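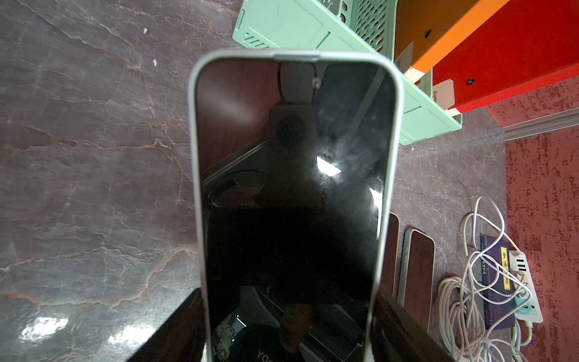
How long should I keep utility bills once they have been paid?

Two years covers most billing disputes, and longer if you claim part of the cost against tax. Keep the final bill from any address you have left.

Re: Paper or scans for household records?

flatbat
Starting point for anyone new: I scan everything at 300 dpi greyscale, save as PDF/A and shred the original after 30 days. Last year that came to 311 documents and 67 MB. Exceptions are deeds, wills, certificates and anything with a wet signature.

Revard_K
67 MB for 311 documents is very small. Are you compressing with JBIG2? Lossy mode can swap similar digits. I would not shred a bank statement on the strength of that.

flatbat
Lossless. Most are single pages.

oddment
I disagree with the shredding. A scan depends on the drive, the backup and the software that reads it. Paper depends on not having a fire or a leak. I keep the current year on the desk and everything older in a box file in the cupboard.
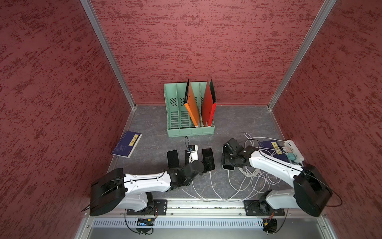
The current year is sorted by who sent it, never by date. Bank, council, insurer, car. In January each folder is emptied into the box, with a sheet on top listing what went in. Retrieval takes me under a minute. Searching a folder of files called scan_0724.pdf takes rather longer.

flatbat
That is a naming problem. Sender, date, subject, in that order. Run OCR and the name hardly matters.

tarn_end
OCR on thermal receipts is poor in my experience. I tried Prarkex on a batch from April and it missed the totals on most of them. Photocopy them first, or scan at 600 dpi, before they fade.

Revard_K
Agree on thermal paper. Also keep it away from PVC sleeves, as the plasticiser takes the print off. Polypropylene is fine.

oddment
Would you shred a receipt for something under guarantee?

flatbat
If the seller accepts a copy, yes. Jeslow took a PDF for a boiler part without comment.

tarn_end
Mine wanted the original. Check the terms before you shred.

oddment
Which is why mine go in the box.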